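Dishwasher died, worth replacing?
Nosville Neighbors > Home & Kitchen

unside_ken
Ours quit in April after 16 years. Repair quote is $424, new one installed is closer to $2000. Two of us at home. I'm leaning toward just washing by hand with a plastic rack like so

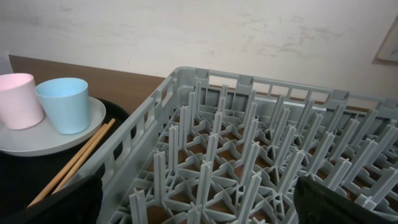
Reply #2, fumura58
Don't do it!! We tried that for a winter and I was grumpy by 9 pm every night. Pay the $424.

Reply #3, Elango Joseph
Disagree with fumura. Two people make what, a few plates and a pot? I've gone without for years and my water bill went down. Big bowls are the only pain, they hog the rack so I dry those right away (I mean this size)

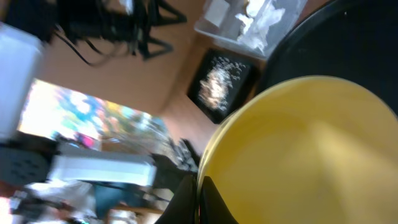
Reply #4, fumura58
Your water bill went down because your kids moved out, Elango lol. A full load uses less than the sink does.

Reply #5, unside_ken
Ok ok. Anybody used Krishnan Appliance for repairs? They said they can come Thursday or whenever the part shows up.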